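机器人操作实验 讲义第5讲
夹爪、腕部相机与控制器的比较方法
更新:30/11/2025

上一讲结束时有同学问,既然手册上写了夹持力、行程和重复精度,为什么还要花一整讲去试。问得好。手册上的夹持力是在一块标准金属块上测的,而各位毕业以后要抓的东西,很少有长成标准金属块的。

本讲的任务是餐具和沥水架。选它们没有什么深意:碗便宜,碎了也好写报告;沥水架则是我所知道的最会为难机器人的家用品,细铁丝、到处是缝、深度相机看了直犯糊涂。双臂分装在桌子前沿的两侧,各带一个腕部相机,另有固定视角。请大家先把坐标系的约定背熟,左臂就是左臂,不要到了写报告时才发现左右是按自己站的位置定义的。去年十月那一组就是这样,整整一章的结论需要镜像阅读。
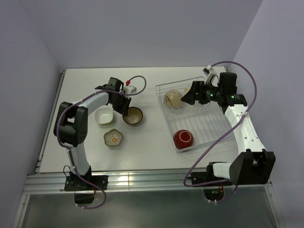
5.1 先定比较什么

“哪个夹爪更好”不是一个可以做实验的问题。能做的问题长这样:在同一批物体、同一组初始位姿、同一个控制器下,换指尖几何形状,成功率和失败类型怎样变化。一次只换一样。听上去像小学自然课的内容,但每学期都有人同时换了指尖、控制器增益和相机曝光,然后得出“有明显改善”。改善了谁,不得而知。

课程提供两种指尖:Irnero 的楔形硬指和 Ginell 的软垫指。控制器也有两种,一种是位置控制,一种是带力限的阻抗控制,后者跑在 Ketilsson 控制箱上。排列组合请自己做,顺序要随机化。把所有硬指的试验放在上午、软垫的放在下午,测出来的多半是操作员的午饭。

5.2 成功的定义

请在开始之前写下来。“夹住了”不够用。本课程采用三级记录:

接触:两指都碰到物体,物体仍由架子或桌面支撑。
提起:物体离开支撑面,并保持3秒。
放置:物体到达目标位置,松开后姿态稳定。

三级分别记,不许合并成一个百分比。Dagný Eyvindsson 在课程论坛上整理过往年的数据,一共1,989次试抓,其中最难处理的那一批,全都在备注栏里写着“基本成功”。她给这四个字单独建了一个类别,建议各位不要为它增添样本。

5.3 曲面与楔形指

碗壁是曲面,楔形指的内侧是平面,两者相遇时接触面积小得可怜。位置控制下,控制器一心要把手指合到指定开度,至于中间隔着一只釉面光滑的碗,它并不关心。结果有两种:碗绕着接触点转,或者碗从指间滑出去。阻抗控制会客气一些,但力限设得太低时,客气到近乎敷衍。 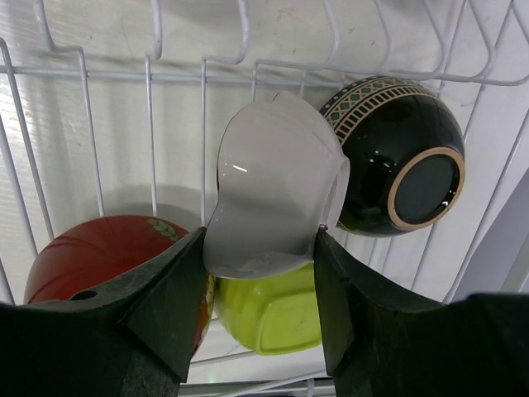
因此记录里必须有“转动”一栏。夹取前后各估一次碗口平面的朝向,估得粗一点没关系,只要方法前后一致。只看有没有掉,会漏掉大量已经转歪、随后在放置阶段才出事的试验。到那时候大家往往去怪放置策略,放置策略很冤枉。

还有一点,架子里的碗彼此挨着,手指插进去要占地方。夹爪选型时人人都看最大开度,很少有人看指尖外侧的厚度。请用卡尺量,写进表格。厚指尖在空桌面上表现体面,到了架子里,光是挤进去就先把邻居推开了。邻近物体被碰动也算一种结果,记在“扰动”栏。

5.4 腕部相机能看见什么

腕部相机离物体近,分辨率够用,自己的手指永远占着画面下方两角。这既是缺点,也是现成的参照物:手指在画面里的位置只随开度变化,如果开度没变而手指挪了窝,说明支架松了,停下来重新标定,别指望后期处理。

另一个常被忽略的用法,是拿一只手的腕部相机去看另一只手。固定视角常被前臂遮住,双臂交接时尤其如此,这时候对面那只手的视角往往最干净。代价是相机姿态跟着手臂跑,画面歪到什么角度都有可能,地平线请自行想象。

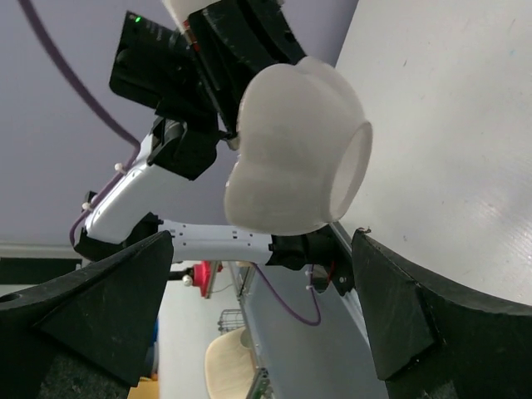

图5-3 由一侧腕部相机观察另一侧夹爪夹持花瓣形外壁的半透明碗。

半透明物体值得多说两句。深度相机对它们的态度是时有时无,今天给你一个碗,明天给你一个洞。比较相机时,请把半透明物体单独列表,和不透明的分开统计,否则平均值会显得很太平。Rundovow 的标定工具能输出每个像素的置信度,把碗口附近那一圈存下来,分析时用得上。

5.5 线缆

各位会觉得这一节不配有编号。请等到第一次腕关节转过头、线缆绷直再来讨论。每条手臂外侧走线,留出的余量要够腕部转到极限,又不能垂得太长,勾到架子。检查办法是断开夹爪任务,以低速把每个关节走一遍全程,一个人操作,另一个人只看线。看线的人不许看手机。

力数据里如果出现随姿态缓慢变化的偏置,先查线缆拉力,再怀疑传感器。Cormac Tully 那组曾为这种偏置写了一个相当漂亮的补偿模型,后来换了一根扎带,模型就失业了。代码仍在课程仓库里,值得一读,写得确实好。

5.6 从架子里取物的顺序

任务要求双臂轮流工作时,空闲的一臂应退到不遮挡固定相机的位置,并在脚本里写成固定姿态,不要每次手动挪。“差不多在那边”不是姿态。

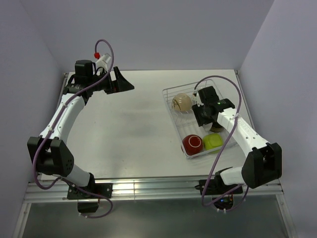
矮而带棱的小件通常最麻烦。手指要从上方伸下去,腕部外壳先把固定视角挡掉,腕部相机又离得太近,目标出了对焦范围。建议在下探前停一次,存一帧,再继续。停顿会拖慢节拍,本课程不考节拍。

倒扣的杯子和正放的碗要用不同的抓取方案,前者从外侧合拢,后者可以一指在内、一指在外夹住碗沿。两种方案的成功率请分开报告。如果想证明自己的策略“通用”,也请分开报告,然后再谈通用。

5.7 作业

1. 任选一组对比(指尖或控制器,只选一项),每种物体每个条件做5次,物体不少于3种,其中至少一种为半透明。
2. 提交原始记录,包括失败的。失败那几行如果格外简短,会被追问。
3. 写一段话说明哪些结果出乎你的预料。写“均符合预期”的同学,请附上实验前写下的预期。
4. 每次试验保留腕部和固定两路图像,文件名按仓库里的模板来,不接受“最终版”“最终版2”“真的最终版”。

急停按钮的位置见第1讲。做实验前请再看一遍,并伸手确认自己够得着。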